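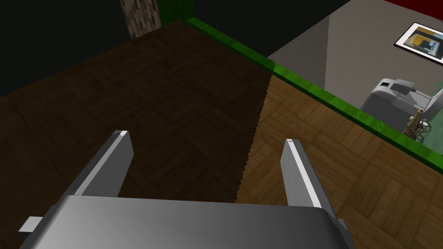

4.2 Hard shadows and the wrist view

Most of the rooms we built for the Mevcombe set are plainly lit, and we had assumed, a little comfortably, that the lighting would matter less to the policy than the furniture did. The parquet rooms changed our minds. In Figure 6 the wrist view looks past the open fingers at a patterned wood floor, and the edge between the dark part and the bright part is stepped like a saw blade. That stepping comes from the coarse shadow map in our renderer, Sarkon, and we left it in for the first round of training so that we could measure what it did to the floor segmentation before we went and tidied it up.

What it did was rather a lot. The segmentation head, which we took over from the Pladumstead work with very few changes, tends to draw an object boundary wherever brightness jumps. Of the 1,595 wrist views we held out for testing, 469 contained a shadow edge somewhere on the floor, and in 191 of those the head reported at least one obstacle along that edge. The planner, which we call Xia, then did just what it was asked to do and kept the gripper well away from a perfectly good stretch of floor.
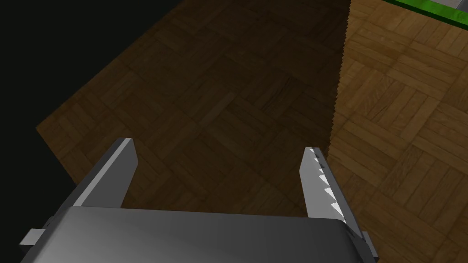
The trouble was worst when the edge met a fingertip, and it took us longer than we would like to admit to see why. Our self-mask removes the gripper from the view before segmentation, but it was grown by a few pixels to be on the safe side, and the cut it left joined up with the shadow line to make one long closed outline. Xiuying Qiu suggested computing the mask directly from the finger joint positions and filling the gap from the neighboring floor, and we have kept her version ever since. We also added a second training pass with softened shadows, described in Section 4.3.

Figure 6. Wrist view with open fingers over parquet in mixed light, as rendered.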